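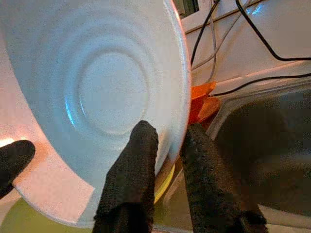
Underside of the big white bowl, foot ring and all.

Histow serving bowl, white – 5 stars, nearly 6

Quick one, dinner's on. Bought this in March after the old Flanatby cracked. Large, heavier than I expected, but not a pain to lift. Glaze is smooth with faint speckles, kind of a cool gray-white depending on the light. Thick lip, easy to grab. Raised foot ring underneath, sits flat on my counter, no wobble. Sides go out in soft steps near the base, wich I didn't notice till I washed it.

Holds a full salad for six, easy. Dishwasher more than 5 times so far, no chips. Foot ring does collect a little water on top when it's upside down in the rack – tip it before you put it away.

Only gripe, the box. Way too much paper. Would buy agian, maybe the smaller one for cereal.

Ryszard Kaczmarczyk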